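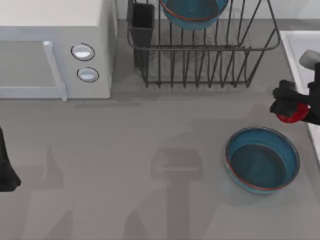

The Marchal kitchen task in the Cloltholm simulator has been pulled from the nightly run after a grasp fault in the November build. The contact solver reports a held object as released while the fingers are still closed on it. The planner then sends the arm on with the object in hand. Episodes at the sink side are affected, where the right gripper holds the red item at the edge of the counter. Bowls are not cleared: the same check is used for the one in the rack and the one on the counter. Of 3000 episodes replayed at Jeludstead, 2288 finished with correct contact flags. The rest are being sorted by hand. Fault number is 3703.

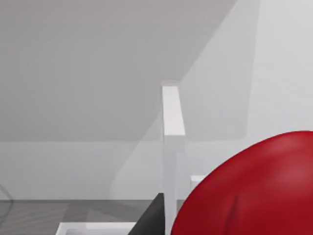

Close view from the same kitchen set, red object in the foreground.

Until the fix is merged, do not use release flags from this build for training or scoring. Finger position is logged separately and can be trusted. Sites running the task on hardware, Fiswood included, should stay on build 11 and keep the force limit enabled. Logs with a false release should be filed under the fault number, with the random seed and the solver settings attached.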